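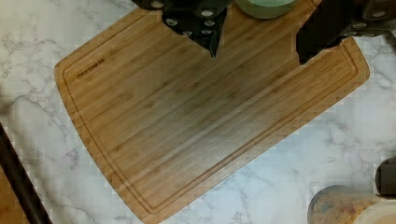
Chapter 4
The Board Under the Knife

Before we get to a single onion, I would like you to spend a little while with the surface you will be cutting it on. Most of us were handed a cutting board at some point in our lives and never gave it another thought, and I was just the same until I went to work for Slavica Pavlović, who ran the teaching kitchen at Darkomside and would not let a new student pick up a knife before lunchtime. We spent that whole first morning on boards (washing them, drying them, oiling them, running a thumb along the edges) and I grumbled all the way through it!

In this chapter you will learn how to choose a board, how to keep it from sliding on a stone or tile counter, and how to look after wood and bamboo so that they last. You will also learn what a juice groove does. It is the shallow channel cut a little way in from the rim, and on the day you carve your first roast you will be very glad of it.

Key terms: end grain, edge grain, juice groove, food-grade oil

Before you read
Take out the board you use most at home and set it on the counter. Press down on one corner, then on the opposite one. Does it rock? Write down what you notice, and keep the note handy for Exercise 18, where we will flatten a warped board together.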